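2025-02-21
Tea film, hard water series, continued

Picking up from the October runs. Question still open: how much of the surface film on black tea comes from hardness and how much from alkalinity. The October set changed both at once and can't separate them.

Waters for this round:
Sedgwick bore, as drawn. Alkalinity 105 mg/L as CaCO3 by titration.
Raleo tank. Alkalinity 33 mg/L, same method.
Raleo tank plus calcium chloride, hardness brought up to match Sedgwick, alkalinity left alone.
Deionised, as blank.

The third one is the one that matters. If hardness alone drives the film, it should look like Sedgwick. If it stays close to plain Raleo, the bicarbonate is doing most of the work.

Tea is the Aser loose leaf, same tin as before, resealed with tape after each use. The Mado bags are out of the series. Bag weights wandered too much and the paper sheds fibres that sit in the film and get weighed with it.

Method as it stands: heat water to the boil, pour 200 mL over the leaf, lid on, steep five minutes, strain through the fine mesh, lid off, leave to stand. Film lifted on a pre-weighed disc of filter paper, dried in the oven overnight, weighed next morning. Milk left out for now.
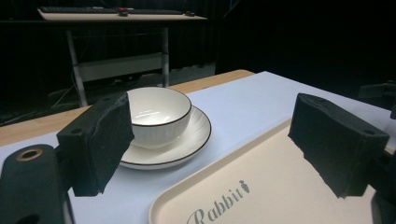
Standing time needs fixing properly. In October it was "until cool", and that covers a lot of ground depending on who was at the bench and whether the window was open. Changed to 46 minutes from the moment the lid comes off. The odd number is left over from Cuiping Tian's timing sheet, where the film on Sedgwick water stopped gaining visible cover at that point. No reason to round it.

Draught is the other uncontrolled thing. Film forms at the air surface and moving air breaks it into plates, and the plates stick to the vessel wall instead of the disc. Fume hood off during standing. Write it on the sheet if somebody has to turn it on.

Observations, first replicate only, weights to follow:

Sedgwick. Continuous film, iridescent under the lamp, cracks into angular plates when the disc touches it. Liquor dull and dark.
Raleo. Patchy, thin at the centre. Liquor brighter, more orange.
Raleo plus calcium. Slightly more cover than plain Raleo, nowhere near Sedgwick. Liquor colour close to plain Raleo.
Deionised. No film by eye.

Consistent with alkalinity carrying more of it than calcium does, but one replicate, judged by eye, by the person who wanted that answer. Telma Echeverría to score the next set blind. Labels on the underside, letters only, key kept in the back of this book.
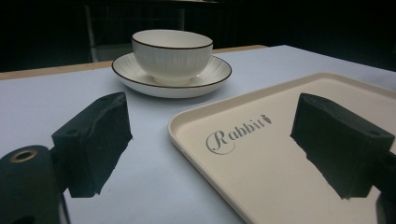

pH of the finished liquor should have been taken and wasn't. The probe was reading high in the pH 4 buffer and got put back in storage solution. Recalibrate before the second replicate. Without pH there's no good way to compare with the acid run, where a small amount of citric removed the film on Sedgwick water altogether.

Missing control: Raleo tank plus sodium bicarbonate, no added calcium. If alkalinity by itself were enough, that would film up. I expect it won't, much, and that both are needed. Stock solution to be made fresh, as the old bottle has no date on it.

Disc problem. Two discs curled in the oven and lost flakes onto the tray. Use the glass covers, propped open a little so they still dry. The lost flakes came off Sedgwick and plain Raleo, so both of those weights will read low. Mark them and don't average them in.

Mesh strainer is holding tannin stain and may be seeding film. Soak in percarbonate, rinse with deionised, run one blank through it before the next set.

To do
Calibrate pH probe
Make up bicarbonate stock, date the bottle
Blank through cleaned strainer
Print scoring sheets for Telma
Re-titrate Sedgwick, last value is from a bottle that had been opened twice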